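Plutalance Student Robotics Board > Project Logs > Laundry folding with hand-held grippers

tapia_jaq
Okay, progress post! For anyone new to the thread, we're the Tapia team, four students plus Ms. Pacheco, and our summer project is teaching a policy to fold clothes from demos we record ourselves with the hand-held grippers, one in each hand. We're up to 694 demos as of July and I am so happy with how the folding part is going. T-shirts were a nightmare in the first batch (sleeves everywhere) and now even my worst episodes are usable.

We've been doing them on a bed with a bamboo mat over the sheet. Dark cloth on that tan mat is SO much easier to find afterward when you scrub through the video.
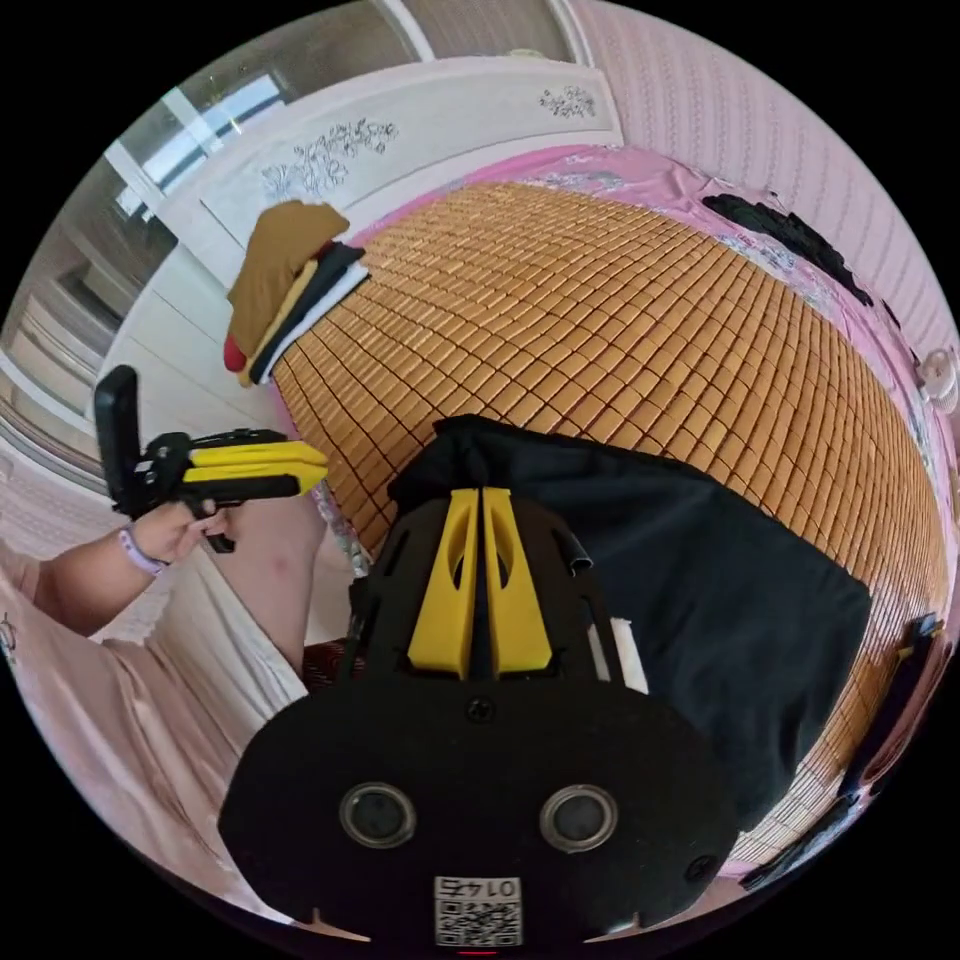
My routine right now is grab the two near corners, lift, bring them to the far edge, let go, then do the side fold with one gripper while the other one holds the middle down. The holding down took me forever to learn. You want to squeeze the trigger like you would with your fingers and it just doesn't feel the same. I've gotten a lot slower on purpose and the demos got better.

Heriberto B.
Love this!! How long is one episode for you? We were doing 10 seconds for a towel and our mentor made us throw out the whole set for being too fast.

tapia_jaq
Oh wow, no, way longer than that. I don't rush at all anymore. Sorry about your towels :(

fransva
Nice work, but I'm going to disagree about the bed. A mattress gives when you push on it. Your wrist learns to lean into it, and then the policy leans into a table that doesn't move. We had this at Nollell with pillowcases and ended up re-recording on a desk. I'd switch now before you have 2,000 of them.

tapia_jaq
Hmm, but people fold laundry on beds! I fold laundry on my bed. If it only works on a desk, I don't see what we've made.

fransva
Sure, as a goal. As a first training set I'd still want the boring surface.

elvia_p
I'm with Jaqueline on this one, mostly. The mat is stiffer than a bare sheet and the cloth slides on it nicely, which helps a lot with the second fold. On a plain bedsheet everything drags. What I would change is the clutter. Keep the finished stack in the same corner every time or decide that it moves every time, but don't do half and half.

tapia_jaq
We're moving it every time. Well -- we're supposed to be. I keep putting the mustard one on top because it's my favorite to fold, haha. Sitting on the bed next to the mat works best for me, by the way. Standing up I kept twisting my wrists to get the jaws flat.

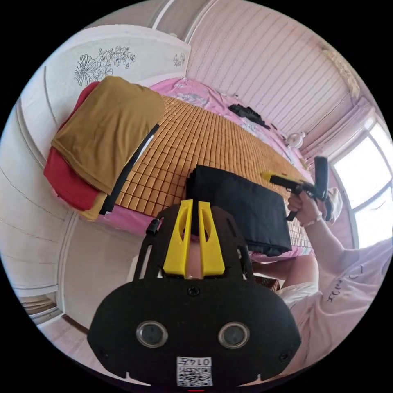 Next up is straps and anything long and skinny. They're so much harder than cloth! You pinch one end and the other end goes wherever it feels like. We have 3 different ways to coil one and we can't agree, so we'll probably each record our own and see which trains best.

Heriberto B.
Please don't mix them in one set. Ask me how I know.

fransva
Agree with Heriberto. Pick one, label it, train on it, then try the next. And do 6 on a desk for me, just to compare? I'll look at the curves myself.

tapia_jaq
Fine, 6 on a desk, just for you. Separate folder!

elvia_p
Inelow showcase signup is open, too. Carmela has the form. I think the folding is ready to show even if the straps aren't.

tapia_jaq
Signing us up tonight. Can we bring the mat?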